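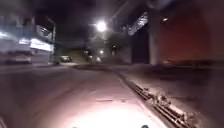

A street gutter is the low strip along the side of a road where rainwater collects and runs off. The raised edge next to it is the curb, and the two get built (and blamed) together so often that most people say "curb and gutter" as if it were one word. I've been keeping the street entries on this site going for a while now, and this is the one I get the most mail about, so I've finally stretched it out a bit!

The basic idea is old and simple. A road is built slightly higher in the middle than at the sides, which is called the crown. Water rolls off the crown, hits the curb, and follows it downhill until it finds an opening. You hardly notice the slope by day, but at night, with a light held low to the pavement, all the little dips and patches and seams jump out at you.

Grated channels

The fancier kind of gutter is a trench with a metal grating on top. It takes in water along its whole length instead of at one inlet every so often, so you see it where there's a lot of runoff and not much slope. The weak point is leaves. Leaves and twigs settle on the bars, litter catches on the leaves, and pretty soon the water is sliding right over the top. Skakholm, where I live, put in 811 feet of grated channel along the lower road, and every June somebody from the town comes by with a rake and a bucket (my favorite day of the year, I'm not kidding). 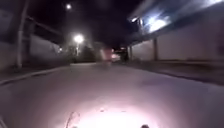 Curbs come in more shapes than you'd think. The upright kind has a nearly vertical face, usually 6 inches or so, and it's meant to keep wheels off the sidewalk. The sloped or "mountable" kind lets a car roll over it, which is handy for driveways and murder on bicycle rims if you take it at a bad angle. Older streets in Barkow have long stone blocks set on end, and newer ones have concrete poured in one go by a machine that crawls along the edge of the road.

Joints

Concrete and stone both swell and shrink, so a curb needs gaps. Poured curbs get a cut every so many feet, while block curbs have a joint wherever two pieces meet. The joints fill up with grit, then soil, then moss, and then a dandelion moves in. 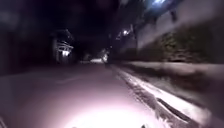

Where there's a planted strip behind the curb, things get messier still. Soil washes over the top in a heavy rain and ends up in the gutter, and roots push from the other side. On Fortin Lane, a curb that leaned toward the road for 20 years was finally reset, and it has already started leaning again. A tall hedge doesn't help either, what with all the clippings.

In front of houses

Home owners tend to assume that the curb is theirs, or that it isn't, depending on whether it needs fixing. The rules change from town to town, so check with yours before you pour anything. In Prilel the town keeps up the curb and the owner is supposed to sweep the gutter along the front of the lot.

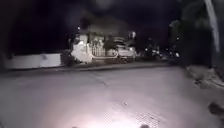 A low garden wall or a gate close to the road makes drainage matter more, as splashed water has nowhere to go but up against it. If the foot of a white wall keeps turning gray, take a look at the gutter before you buy paint.

See also: Crown (road); Storm drain; Driveway apron; Leaf season.

Last edited 2021-01-14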